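Patine — compartment trays for small glass

Patine is a set of packing trays made for the Novdale workshop, where small glass pieces are sorted, listed and sent out in short runs. The trays replace the drawer inserts used until January. Design and cutting are by Huguette Millet, and the board comes from Okabe in flat sheets.

Each tray is 365 mm long and takes 12 sheets of partition stock to a batch of 5. The partitions slot together at half depth and are not glued, so a crushed one can be lifted out and replaced. Outer walls are folded from a single blank. Board offcuts go back into the packing bin.

The first pattern had wider cells. Pieces tipped over in transit and chipped at the corners, so the cells were narrowed and the outer walls raised. The second pattern is the one now in use. A lidded version — for the Keltavier orders — is still being drawn.

Sorting and listing

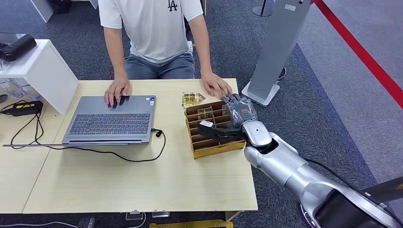 Listing is done at the desk with the tray beside the laptop, so that a piece and its entry can be checked together. Stock numbers follow the order of the cells, left to right, starting from the back row. Pieces not yet placed are kept in a cluster on the bare desktop behind the tray; the yellow tint shows up well against the light wood colour. Sheet 86 of the stock book gives the cell sizes for both patterns.

Replacement partitions are available from the workshop in the mornings. Please quote the pattern number.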